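Cable plugging demos: how many before the policy stops missing the port?

Posted in Pretolness Community Help > Data collection 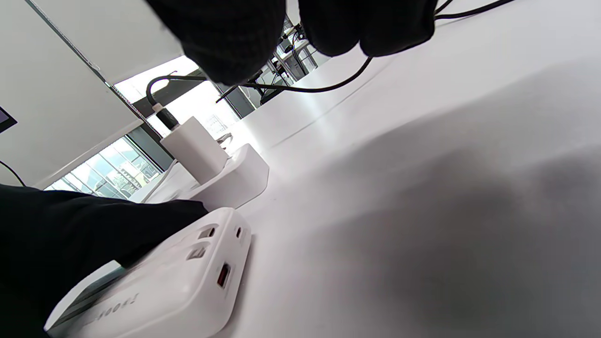
Hi all! I've been collecting hand-held gripper demos for a charging task (cable, wall charger on a power strip, power bank) and I'm having way more fun than I expected. So far I have 200 episodes, all at the same white table by the window. The trained policy reaches for the cable beautifully, then hesitates near the port and pokes beside it. Do I just need more episodes, or is something off in how I record? I wear black gloves and the cable is black too, if that matters. Using Jasevik for labeling, default settings.

wurex_bench
April, 286 views

piras_tinker
Love this task! I'd fix the variety before adding to the count. Daylight from a window can wash out a white charger on a white table, and if the port disappears in the glare your model has very little to aim at. Pull down a blind for part of the set, and record some in the evening under lamps so it sees both. Move the strip around between episodes, too, and turn the power bank so its ports face different ways.

Black cable against black glove is a tough one. I'd try a lighter glove, or a gray cable for a portion of the runs. Also slow down for the last inch! Most people rush the insertion, so there are hardly any useful samples right where the policy needs them. I pause for 2 seconds in front of the port, then push in one smooth motion. Keep the fumbles where you recover, they're gold, but tag them separately in Jasevik so you can train with and without them.

lowtorque
more data. always more data

gridnine
Seconding the slow approach. Check your time sync as well, mine was off by 2 samples and it looked exactly like your hesitation. Would love to hear how the next batch goes, please post an update!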